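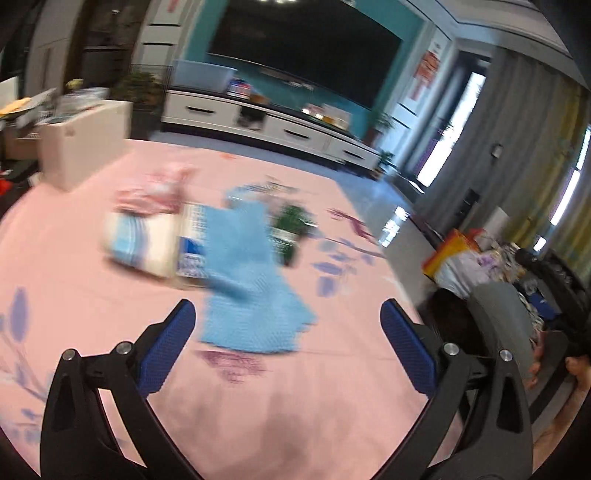
Kukier Printed Tablecloth – Pink

Sold by Clekia Table & Kitchen
Page updated 2019-07-30

A pink tablecloth printed all over with plant motifs, cut for large tables. Kukier has kept this one in its everyday line and it is the pattern we reorder most. People buy it for the kitchen or dining table and leave it on all day, through meals, homework, sewing and whatever gets put down on it between times.

The pink is the same across the whole range, so a second cloth bought later should sit well next to the first. Small differences between print runs are possible. If you need two that match closely, order them together and write "same run" in the notes box.

Details

Maker: Kukier
Color: pink
Pattern: printed plants
Edges: hemmed on all sides
Shape: rectangle
Supplied: folded, in a paper sleeve

Choosing a size

Measure the table top first, then add the drop you want on each side. Most customers like a drop of 15 cm for daily use. For a longer drop, go up one size. Tables with rounded corners take the same sizes as square ones, but the cloth will hang lower at the corners.

Care

Wash before first use. Machine wash cool with similar colors and hang to dry. Iron on the back of the print. Do not bleach. Blot spills as soon as you can – sauce and berry juice are the hardest to get out once they dry. Fold lines from the sleeve drop out after the first wash.

Goes with

Drotitier napkins, light blue, pack of 2
Bauerfeind table clips, pack of 2

Ordering

In stock in all sizes except the longest, which is due back in January. Orders leave us within 2 working days. Unwashed cloths can be returned in the sleeve for a refund or a different size. Washed cloths can't be exchanged unless there is a fault in the print or the hem.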